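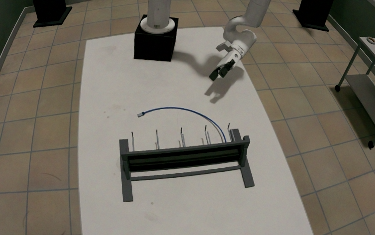 Remote Teaching Group, minutes of the meeting of 6 Nov 2020

Chair: Wichai Suksawat
Minutes: Yaroslav Dmytriv
Also on the call: the Maes operators, both people from Lisenness, and Dana from purchasing for the first item only

Wichai opened by thanking everybody for sticking with it through a long week, and said he was very glad to see the new operators with their cameras on. The minutes of the last meeting were accepted with one correction: the spare hand controller is at Maes, and Yaroslav had written Lisenness. Sorry about that!

1. Hand controllers
Dana has the quote from Fostusari for a second pair. It is 2000 more than we had set aside, and she would like to know whether we need both or could live with one until February. There was a good-natured back and forth. The operators would love two, but agreed that one is enough if the shifts stay as they are. Dana will ask for a new quote for one.

2. Cable task in the simulator
This took up most of the hour. The task is the blue cable and the rack with five hooks: the operator drives the arm remotely, picks up the cable by its connector, and lays it over the hooks. The cable starts in an arch with the connector lying free on the table to the left and the other end going down behind the rack between the fourth and fifth hooks.

Yaroslav reported 24 demonstrations recorded since the last meeting. Wichai played back a few of them and stopped often to talk, which was slow but everyone seemed to find it useful. In nine of them the operator closed the gripper on the cord a little way back from the connector, and the connector then swung about and knocked into a hook. The group talked over whether to throw these out. Lisenness would like to keep them, as the operators recovered nicely in most cases and a policy ought to see some recovery. Wichai was of two minds. Agreed to keep them for now under a separate tag, and to decide when the first training run is back.

The operators asked for help judging height. From the usual view they find it hard to tell how far the fingers are above the table, and several of them have gotten into the habit of watching the shadow of the gripper — a nice trick, Wichai said, but he would prefer that nobody had to depend on it. Lisenness will add a second view from the side and send a build to try.

There was also a long discussion of where a demonstration should begin. Some operators press record and then sit for a moment getting comfortable, so the file opens with the arm hovering and doing nothing. Agreed: hands settled first, then record. Yaroslav will put this in the operator notes.

3. Guiding the real arm by hand
Cosar has offered us time on their arm to try the same task by moving it directly. Wichai is keen, and so is Yaroslav, though he pointed out that a person's hand on the wrist tends to hide the hooks from the camera. Lisenness asked whether joint positions could be recorded by hand first and then replayed for the video. Yaroslav will put the question to Cosar.

4. Any other business
The operators asked for a short break in the middle of the afternoon shift, as the fine finger work gets tiring. Agreed right away.

Actions
Dana: new quote from Fostusari, one pair
Lisenness: build with side view
Yaroslav: tag the nine demonstrations, update operator notes, write to Cosar
Wichai: revised shift plan with the break in it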